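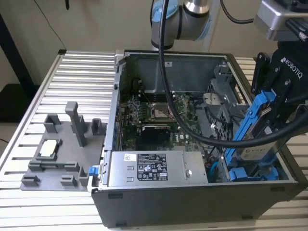 How long does it take to set up the Bronduvine desktop kit for swapping drives?

Plan on a full afternoon for the first machine, and a lot less for the next one of the same model.

I bought the kit in December with my own money, $800 from Amwood, and I've been running it on old office towers ever since. It doesn't come with an arm or a gripper. What you get is the software, a license for one bench, print files for the parts tray, and a manual that was clearly written by somebody who already knew how it all worked (more on that in a minute!). So I figured I'd write down the order I do things in, plus what I think of it.

Before you start

You need an arm that's already mounted and talking to your computer, a two-finger gripper, a wrist camera, and a bench with slotted rails so you can bolt things down. Mine came from Udberg and I love it, but any slotted bench will do. Print the tray first, because it takes forever. I did mine in plain gray and haven't had any trouble with the camera picking it up.

Get the tower out, unplug it, take the side panel off and leave it off. Please unplug it. I know you know.

Step 1. Lay the tower down and lock it in place

Put the tower on its side with the opening facing up and push it against your stops. Then try to shove it with one hand. If it slides at all, fix that now. The kit thinks in positions measured from the bench, so a case that creeps a tiny bit between runs will have the gripper missing the bay, and you'll spend an hour blaming the software like I did.

Step 2. Bolt the tray down beside it

Keep it close but leave room for your hand. The pocket for the processor is the one I use most, along with the little corner blocks. If a part wobbles in its pocket, shrink the pocket in the print file and print again – don't pad it with tape. Tape compresses and then your pick height is off.

Step 3. Tidy the cables

Loose cables are the number one thing that stops a run, both the ones in the case and the ones on the arm. Fold the case cables away from the drive bay. On the arm side, give the cable enough slack for the wrist to turn all the way, then move the arm by hand through the whole path and watch where the slack goes.

Step 4. Teach the grab

Bring the fingers down over the caddy, open, and nudge until they're even on both sides. Save that point. Now close them at the lowest force setting and work up slowly. I ended up at 6 on the kit's scale. At 8 the plastic caddy was flexing, and at 3 it slipped out when the arm sped up.

Step 5. Teach the path into the bay

This is the fussy bit. Save one point well above the bay, one right at the mouth, and one at the bottom. Between the mouth and the bottom, turn on the setting called soft travel. It lets the arm give a little if the caddy catches on the way down, and it's worth the price of the kit all by itself as far as I'm concerned.

Check your finger clearance while you're in there, too.
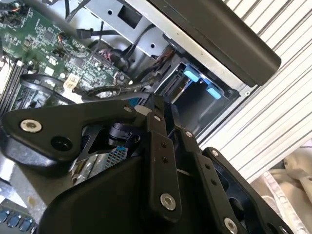 The outside links swing wider than the fingertips when the gripper opens, so leave space for them before you save a release point. The manual skips this completely. I open the gripper in small steps at the bottom of the bay, look at the camera view, open a bit more, look again. Once I know how far I can go without touching anything, I save that as the release width and never use full open inside a case.

Step 6. Run it slow, then run it for real

Slow speed first, finger on the stop button, start to finish. If it's good, bump the speed up one notch at a time. I leave mine well under the top speed because I'd like to keep my motherboards.

So should you buy it?

If you do the same few models over and over, I'd say go for it. The teaching screens are really nice and I've barely had to touch any code. If every tower that comes in is different, hmm, I'd wait. You redo steps 4 and 5 for each model and that gets old. I also tried the Thygesen version before this one, and it's cheaper, but it has nothing like soft travel and I bent a caddy with it on a Sunday morning and sent it back.

My one big gripe is still the manual. The screenshots are from an older release and half the menu names don't match, so if you can't find "release width," look under Tool – Limits.

8 comments | 3 shares

We use cookies to remember your settings. By staying on this site you agree to our cookie policy. Accept

Related posts
Printing a parts tray that doesn't warp
Udberg rails: which slot size do you need?
Getting the processor out of its socket with a gripper
Amwood shipping and returns, my experience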